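Magic squares, nine cells at a time

I spent most of September rewriting a small program that checks magic squares, and the notes from that work were getting long enough to post.

A magic square of order three uses the numbers one to nine, each once, arranged so that every row, every column and both diagonals have the same sum. The numbers add up to 45 and there are three rows, so the sum has to be 15. The center cell has to be 5. To see why, add the four lines that pass through the center: both diagonals, the middle row and the middle column. Their total is 60. Every outer cell is used once and the center is used four times, so 60 equals 45 plus three times the center.

After that the corners have to be even. Put an odd number in one corner and the opposite corner is odd too, and from there you run out of even numbers in the right places after two or three steps. What remains is one square:

2 7 6
9 5 1
4 3 8

Rotations and reflections give 8 versions of it. A lot of introductory pages list these as separate solutions, which is fine as long as the page says so. The old version of my program did not say so, and I got mail.

The new version stores each square in a canonical form. It generates all eight versions, reads each one left to right and top to bottom as a nine-digit number, and keeps the smallest. The square above is not the smallest of its family; the one that starts 2 7 6 9 5 1 loses out at the fourth digit to nothing, but I had a bug for two evenings that claimed otherwise. (Edit: that last sentence was garbled. 276951438 is the smallest of the eight, and the bug was in my reflection step, which swapped the wrong pair of columns.)

Speed is not an issue at order three. A plain search over all arrangements finishes before the prompt comes back. At order four it matters, and the checks have to happen while the square is being filled – as soon as a row is complete and its sum is not 34, the whole branch can be dropped. Filling the cells in a better order helps as well. I fill the top row, then the left column, then the diagonal that joins their far ends, which has only two open cells by then.

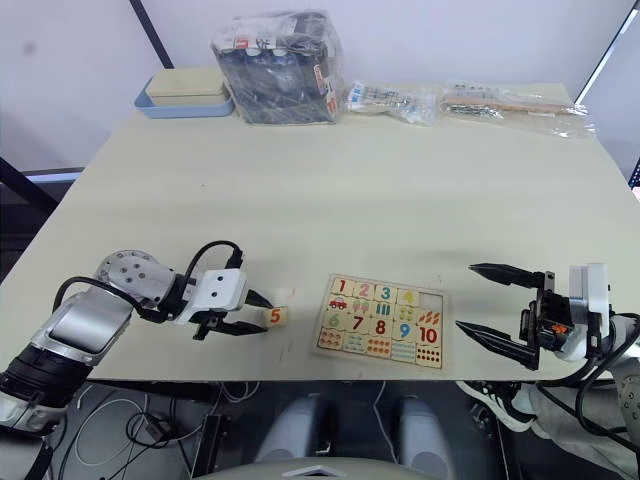 The test file has 237 cases in it now. Most are broken squares: a repeated number, a zero, one diagonal off by one, rows of unequal length. The last kind used to crash the reader, and it now reports the line where the length changes. There are also 30 squares of order five, typed in by hand, and I found two typing errors in them on the first run.

Still open: the output for order five and up is not aligned when a column mixes one- and two-digit numbers. Padding every cell to the width of the largest number would fix it, but the reader has to accept the padded form too, and at the moment it treats a double space as an empty cell. I will change the reader first.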